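Castach Domestic Trials
Participants wanted: paper towel and worktop cleaning study, Sumgate

Castach is recruiting adults for a household study of how people clean kitchen worktops and cooker surfaces with paper towels. The work is carried out in participants' own kitchens in Sumgate and the adjoining parts of Debnath. Sessions start in June.

Reference: Zona 10
Contact: Tanvir Ekanayake, Study Coordinator

Purpose of the study

Zona 10 compares sheet use across four common tasks: wiping up a water spill, removing dried food from a worktop, drying a rinsed surface and cleaning the front panel of a cooker. The quantities recorded are the number of sheets used, the dry and used mass of each sheet, the time per task, and the way the sheet is held (flat, folded, or gathered at one point). Earlier work at Castach measured absorbency on a bench rig. It gave no data on grip or on how much of a sheet comes into contact with the surface.

The data set from the first phase holds 529 completed tasks. The target for the second phase is 2000.

Surfaces

We need kitchens with a range of worktop materials. Granite and other stone, laminate, solid wood and stainless steel are all accepted. Speckled and mottled finishes are of particular interest, as residue is harder to see on them and sheet use may differ. Tiled worktops are excluded from this phase.

The cooker may be gas or electric. It must have a control panel that can be wiped while the appliance is switched off and cold.

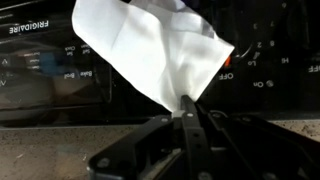

Do I have to supply my own paper towels?
Castach supplies all rolls, in plain wrapping, and you keep whatever is left after the final session.

What participants do

Each participant completes 10 sessions. A session lasts 40 minutes and covers all four tasks in a set order. Test soils are delivered in sealed pots and consist of ordinary foodstuffs (tomato purée, cooked starch, vegetable oil). A list of ingredients is sent out before consent is taken.

Used sheets go into the numbered bags provided and are collected every Friday. Sheets should be bagged as they are, without wringing or flattening. Cleaning sprays must not be used on the test area on the day of a session. Participants should handle the paper as they normally would. There is no correct technique, and the speed of the work is not assessed.

Eligibility

You must be aged 18 or over and live in the study area for the whole of the session period. You will need a clear stretch of worktop at least 700 mm long next to or in front of the cooker, and a working sink in the same room. People with a known allergy to any listed test soil, or with a skin condition of the hands that is made worse by wet work, cannot be enrolled. One person per household may take part.

Previous experience of product testing is not required. Employees of paper or cleaning product manufacturers are not eligible.

Payment

A fixed payment is made by bank transfer after the last bag has been received. Participants who withdraw early are paid for the sessions completed. The current rate is stated in the information sheet.

How to apply

Write to Tanvir Ekanayake at the Castach office in Sumgate, quoting Zona 10. State your worktop material, the type of cooker, the length of clear worktop available and the times of day at which you could run sessions. Applicants who meet the criteria will be sent the information sheet and a consent form.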